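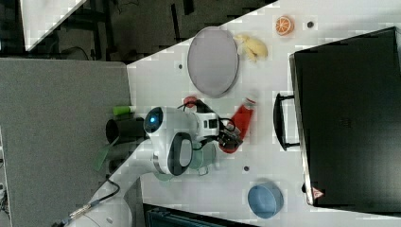 Appel à participation — Journée de démonstration en manipulation robotique

Le centre d'essais de Rarnatard ouvre au public extérieur, au mois de novembre, une journée de démonstration consacrée à la saisie et au déplacement d'objets du quotidien par un bras robotisé. Le présent appel s'adresse aux personnes majeures souhaitant prendre part aux séances en qualité de participant. Il ne s'agit pas d'une simple visite : chaque personne retenue formule des consignes, assiste à leur exécution et remet une évaluation écrite.

La journée est organisée dans le cadre du projet Tamuno, conduit par la société Fonar avec le concours de l'association Endivo, chargée de l'accueil et du recueil des questionnaires. Le projet porte sur la manière dont des personnes sans formation technique s'adressent à un système automatisé et jugent du résultat obtenu.

Objet de la participation

Les participants sont répartis en petits groupes, chacun étant accompagné d'un opérateur pendant toute la séance. Après une présentation du poste et un rappel des règles de sécurité, ils prennent connaissance d'une liste de tâches élémentaires : prendre un objet, le reposer à un endroit désigné, dégager un espace sur le plan de travail, rassembler des éléments dans un récipient. Les tâches sont réalisées avec des articles de dînette et de cuisine. Les bouteilles, les bols, les gobelets et les fruits factices sont disposés sur la table par l'opérateur avant chaque essai.

Chaque participant choisit une partie des tâches et en rédige l'énoncé dans ses propres termes, sans modèle imposé. L'énoncé est lu à voix haute, puis transmis à l'opérateur. À l'issue de l'essai, le participant remplit une fiche d'appréciation portant sur la fluidité du mouvement, la justesse de la position finale et le degré de confiance que lui inspire la machine. Les observations libres sont vivement encouragées, y compris lorsqu'elles sont défavorables. Une tâche inachevée donne lieu à la même fiche qu'une tâche menée à son terme.
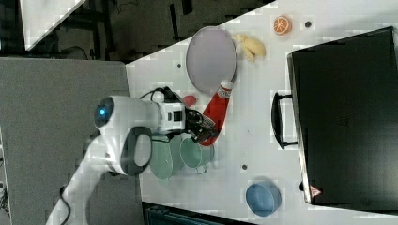

Profil recherché

Aucune compétence en informatique, en mécanique ou en robotique n'est requise. Les candidatures de personnes exerçant ou ayant exercé un métier manuel, un métier de la restauration, du soin ou de l'aide à domicile sont particulièrement attendues. Les retraités et les étudiants peuvent se présenter dans les mêmes conditions.

Les candidats doivent :
être âgés de dix-huit ans révolus au jour de la séance ;
lire et écrire couramment le français ;
être en mesure de rester attentifs pendant la durée de la séance, pauses comprises ;
accepter que les fiches remises soient conservées sous forme anonyme.

Les salariés de la société Fonar et les membres de leur foyer ne peuvent prendre part à l'opération. Les personnes ayant déjà participé à une séance du projet Tamuno sont invitées à le signaler dans leur dossier ; leur candidature reste recevable, mais elle est examinée après les autres.

Déroulement et conditions matérielles

Le nombre de places est fixé à 30. La durée d'une séance est de 2 heures, accueil et questionnaire final compris. Les participants se tiennent derrière la limite indiquée au sol et n'interviennent en aucun cas sur la table pendant que le bras est en mouvement. L'opérateur peut interrompre un essai à tout moment ; cette décision n'a pas à être motivée.

Il est demandé de laisser les sacs et les manteaux au vestiaire. La salle de démonstration est accessible aux personnes à mobilité réduite, et des sièges sont mis à disposition. Toute demande d'aménagement particulier — boucle magnétique, fiche en gros caractères, présence d'un accompagnant — est à formuler lors de l'inscription.

La participation est bénévole. Les frais de transport sont remboursés sur présentation d'un justificatif, dans la limite du barème transmis avec la convocation. Une collation est servie à la fin de chaque séance.

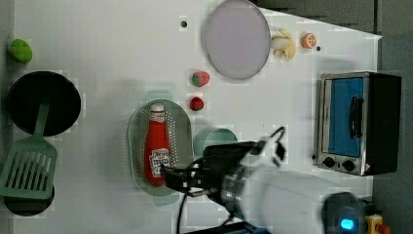
Saisie d'une bouteille de ketchup à l'aide de la pince à deux doigts.

Formulation des consignes

Lors de la précédente campagne, 659 énoncés ont été recueillis auprès du public. Leur relecture a mis en évidence une grande diversité dans la façon de nommer les objets, les directions et les récipients. Certains participants désignaient chaque article par sa couleur, d'autres par son usage, d'autres encore par sa place au regard de ce qui l'entourait. Ces écarts intéressent directement le projet, et il n'est pas attendu des candidats qu'ils cherchent à les réduire.

Une courte fiche d'orientation est néanmoins remise à l'accueil. Elle précise qu'un énoncé comporte une seule action et qu'il ne dépasse pas deux phrases. Elle rappelle aussi que la gauche et la droite s'entendent du point de vue du participant, sauf mention contraire de sa part. 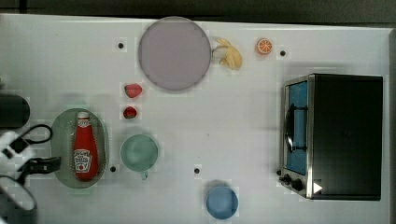 L'évaluation de la position finale constitue la partie la plus exigeante de la séance. Le participant doit indiquer si l'objet se trouve à l'endroit qu'il avait en tête, et non à celui qu'une autre lecture de son énoncé aurait permis. Lorsque deux fraises sont posées l'une près de l'autre sous l'assiette, l'énoncé « prendre la fraise » laisse à l'opérateur une latitude que le participant n'avait peut-être pas envisagée. De même, une bouteille de ketchup couchée en long dans un plateau ovale peut être considérée comme rangée par l'un et comme renversée par l'autre. La fiche réserve une rubrique à ce type de remarque, et il est recommandé de la remplir avant tout échange avec les autres membres du groupe.

Droit à l'image et données personnelles

Les séances peuvent faire l'objet de prises de vues portant sur le plan de travail. Aucun visage n'est enregistré sans accord écrit. Les coordonnées des candidats sont utilisées aux seules fins de l'organisation de la journée, puis effacées. Les fiches d'appréciation portent un numéro d'ordre et ne mentionnent pas l'identité de leur auteur. Chaque participant peut obtenir le retrait de ses fiches sur simple demande adressée à l'association Endivo.

Modalités de candidature

Le dossier se compose du formulaire d'inscription, disponible à l'accueil du centre d'essais de Rarnatard ou envoyé sur demande, et d'une lettre de quelques lignes exposant l'intérêt du candidat pour la démarche. Il n'est pas demandé de curriculum vitæ. Les candidats précisent leurs disponibilités, le matin ou l'après-midi.

Les dossiers sont déposés sous enveloppe fermée ou adressés par courrier à l'association Endivo, centre d'essais de Rarnatard, sous la référence 2726. Les dossiers incomplets ne sont pas retournés ; leur auteur est invité une seule fois à les compléter. Une réponse écrite est apportée à chaque candidature. Les personnes non retenues peuvent, si elles le souhaitent, être inscrites sur une liste complémentaire.

La convocation précise l'heure d'arrivée, le plan d'accès et le groupe d'affectation. En cas d'empêchement, il convient d'en avertir l'association dans les meilleurs délais afin que la place soit proposée à un autre candidat.

Avis publié le 10/04/2025
Projet Tamuno — Fonar, avec le concours d'Endivo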